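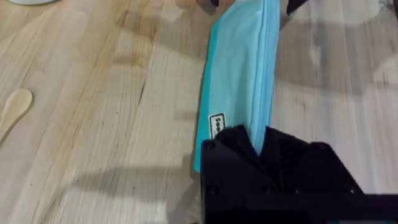 연포장 파우치의 취급과 보관: 접힘, 실링부, 라벨

2018년 12월 15일

이번 호 포장재 항목에서는 비닐 파우치와 얇은 봉투류를 다룬다. 지난 4월호에서 골판지 상자의 적재 방향을 정리한 뒤로, 상자 안에 들어가는 내포장에 대한 문의가 이어졌다. 대부분은 실링부가 벌어진다거나 라벨이 읽히지 않는다는 내용이었다. 두 문제 모두 파우치를 어디서 잡고 어떻게 놓느냐에 따라 발생 빈도가 달라진다.

1. 파우치의 구조

일반적인 연포장 파우치는 본체 필름, 실링부, 개봉부로 나누어 본다. 본체는 내용물에 따라 형태가 변하는 부분이고, 실링부는 필름 두 장이 열로 접합되어 평평하게 남은 띠 모양의 부분이다. 실링부는 필름이 겹쳐 있어 같은 색의 원단이라도 본체보다 진하게 보이는 경우가 많다. 하늘색이나 청록색 계열의 반투명 필름에서는 이 차이가 특히 뚜렷하므로, 작업자가 실링부의 위치를 눈으로 찾는 기준으로 쓸 수 있다. 흰색 불투명 필름은 색 차이가 거의 없어 손끝으로 두께를 확인해야 한다.

옆면에 거싯이 들어간 제품은 측면 패널이 안쪽으로 접혀 있다. 내용물이 적을 때는 이 패널이 납작하게 눌려 실링부와 구분하기 어렵다. 거싯을 실링부로 착각하고 그 위에 스테이플러나 클립을 물리면 본체 필름이 뚫린다. 검수 반려품 중에 이런 사례가 반복해서 나온다.

2. 구김의 방향

세로로 길게 잡아당긴 파우치에는 당긴 방향을 따라 구김이 생긴다. 길이 방향 구김은 장력이 풀리면 대체로 완만해지고, 실링부와 나란히 지나가기 때문에 접합면에 주는 영향도 작다. 문제가 되는 것은 가로 방향의 꺾임이다. 실링부를 가로질러 접힌 자국은 그 지점에 응력을 모으고, 같은 자리가 다시 접히면 미세한 틈이 생긴다. 보관 중에 파우치를 반으로 접어 고무줄로 묶는 방식을 권하지 않는 이유가 여기에 있다.

부피를 줄여야 한다면 아래쪽 모서리부터 느슨하게 말아 올린다. 말린 안쪽에 공기가 남으면 다시 펴지므로, 손바닥으로 본체를 눌러 공기를 뺀 다음 만다. 이때 실링부를 손톱으로 누르지 않는다.

3. 잡는 위치

파우치를 들거나 옮길 때는 위쪽 끝과 아래쪽 끝을 나누어 잡는 것을 기본으로 한다. 한쪽 끝만 잡으면 내용물이 반대쪽으로 몰리면서 하단 실링에 하중이 집중된다. 양 끝을 잡을 때도 팽팽하게 당길 필요는 없다. 필름이 평평해지기 직전의 장력이면 충분하다.

아래쪽을 좁게 모아 쥐는 경우에는 다음 사항을 지킨다.

모서리는 쥔 부분 바깥으로 빼 둔다. 각진 모서리가 안쪽으로 말려 들어가면 필름이 겹친 부분에서 찍힘이 생긴다.
라벨이 붙은 면은 쥐지 않는다. 라벨지는 필름보다 늘어나지 않으므로 가장자리부터 들뜬다.
나무 상판 위에서 작업할 때는 파우치를 끌지 말고 들어서 옮긴다. 결이 일어난 상판은 필름에 잔흠집을 낸다.

4. 라벨의 방향과 위치

라벨에 대한 문의는 두 가지로 나뉜다. 첫째는 방향이다. 파우치를 세웠을 때 라벨의 글자가 옆으로 눕는 배치는 드물지 않다. 폭이 좁은 파우치에 표준 규격 라벨을 붙이면 세로로 돌려 붙일 수밖에 없는 경우가 있다. 돌려 붙이는 것 자체는 허용하되, 한 묶음 안에서는 회전 방향을 통일한다. 방향이 섞이면 바구니에 꽂아 두었을 때 라벨을 읽으려고 하나씩 꺼내야 하고, 그만큼 접힘이 늘어난다.

둘째는 위치다. 라벨을 하단 모서리 가까이에 붙이면 파우치를 쥐거나 말 때 글자가 가려진다. 본체 중앙은 내용물 때문에 곡면이 되어 접착이 고르지 않다. 상단 실링 바로 아래, 구김이 적은 평평한 구간이 가장 낫다. 테두리가 굵은 라벨은 멀리서 찾기 쉽지만, 테두리가 차지하는 면적만큼 글자 크기가 줄어든다. 작은 라벨에서는 테두리를 가늘게 하고 글자를 굵게 하는 편이 판독에 유리하다.

유색 필름에는 흰 바탕에 검은 글자를 쓴다. 투명 라벨은 필름의 광택과 겹쳐 조명 각도에 따라 읽히지 않는다. 라벨을 붙이기 전에는 마른 천으로 표면을 닦고, 가운데에서 바깥쪽으로 눌러 기포를 뺀다.

5. 표면 광택과 검수

광택 필름은 조명을 반사하여 본체 중앙에 밝은 띠를 만든다. 이 띠 안에서는 긁힘이나 바늘구멍이 잘 보이지 않는다. 검수할 때는 파우치를 한 방향으로만 보지 말고, 조명에 대한 각도를 바꾸어 2회 확인한다. 밝은 색 상판은 반투명 필름의 오염을 찾는 데 도움이 되지만 흰색 이물은 놓치기 쉽다. 흰색 이물이 의심되면 검은 고무판을 아래에 깐다.

실링부 확인은 육안, 촉감, 가압 순서로 한다. 육안으로 주름이 접합면을 가로지르는지 보고, 손끝으로 띠의 두께가 일정한지 훑은 다음, 본체를 가볍게 눌러 공기가 새는지 확인한다. 가압은 20초를 유지한다. 그보다 짧으면 느린 누설이 드러나지 않는다.

6. 보관 용기

파우치를 눕혀 쌓는 방식과 세워 꽂는 방식 중에서는 세워 꽂는 쪽을 기본으로 한다. 눕혀 쌓으면 맨 아래 파우치가 전체 무게를 받고, 꺼낼 때 위쪽 파우치의 실링부가 쓸린다. 세워 꽂을 때는 용기의 깊이를 파우치 길이보다 조금 얕게 하여 상단이 밖으로 나오도록 한다. 꺼낼 때 본체를 움켜쥐지 않아도 되기 때문이다.

Prelico 수납함은 칸막이를 옮길 수 있어 폭이 다른 파우치를 섞어 넣기에 적합하다. 칸막이 윗면의 사출 자국은 사용 전에 사포로 다듬는다. Fillorix 바구니는 바닥에 격자 구멍이 있으므로, 하단 모서리가 각진 파우치를 넣을 때는 바닥판을 깔아야 한다. 모서리가 구멍에 걸린 채로 당기면 하단 실링이 먼저 손상된다. 두 용기 모두 칸당 하중은 900그램 이하로 관리한다.

용기 안쪽에는 날카로운 공구를 함께 두지 않는다. 가위, 집게, 라벨 제거용 스크레이퍼는 별도 칸에 넣는다. 작업대 위에서도 공구 끝이 파우치 쪽을 향하지 않게 놓는다.

7. 재사용 여부

개봉부에 지퍼가 있는 파우치는 내용물이 건조한 고체였던 경우에 한하여 재사용할 수 있다. 기존 라벨은 떼어 내고 새로 붙이며, 덧붙이지 않는다. 라벨을 떼어 낸 자리에 접착제가 남으면 다른 파우치와 달라붙으므로 완전히 제거한다. 열 실링만 된 파우치는 재실링하지 않고 재질 표시에 따라 분리배출한다. 재질 표시가 보이지 않는 것은 혼합 재질로 분류한다.

다음 호에서는 완충재의 선택과 절단 치수를 다룬다. 라벨 규격표가 필요한 부서는 자료실의 포장재 폴더에서 내려받을 수 있다.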